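Kitchen lessons for robots begin with a handful of chopsticks

Anybody who has ever taught a small child to set the table will have some sympathy for the people at Calader, who are trying to pass the same sort of know-how along to machines. Their project, called Torvik, asks ordinary folks to do kitchen chores with a gripper held in the hand, so that a robot can later learn from the recordings (and there are a great many of those, 2,784 at last count, made in 49 home kitchens!).

One of the chores this spring is chopsticks, and a fiddly little job it is, with slim sticks to be taken hold of between two padded fingers and a holder for them to stand in. 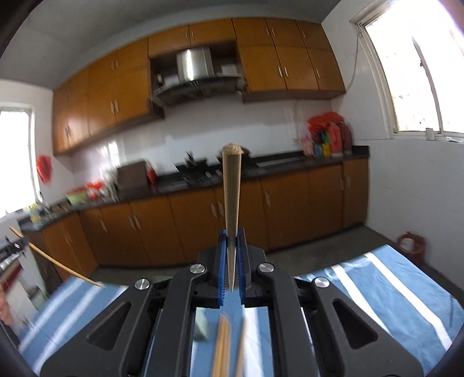

Blue finger pads and wooden sticks, over the striped tablecloth.

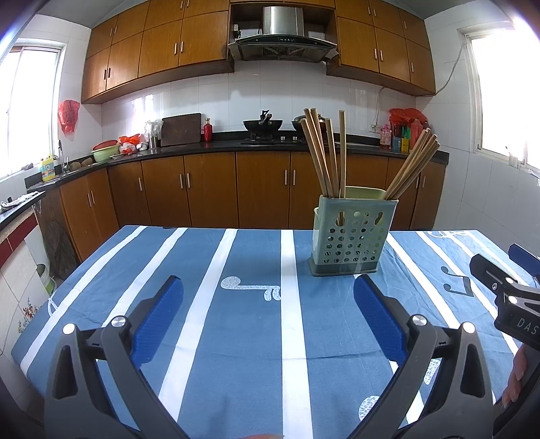

The hard part is patience, according to one participant, who said it took three evenings before the gripper felt like part of the hand, and that rushing only meant doing the whole thing over. By the second week, the same participant added, picking up a pencil with plain old fingers had started to seem a bit like cheating.

Calader plans to move on to spoons and lids in June, and households in Jurine that would like to take part can still sign up for the summer round.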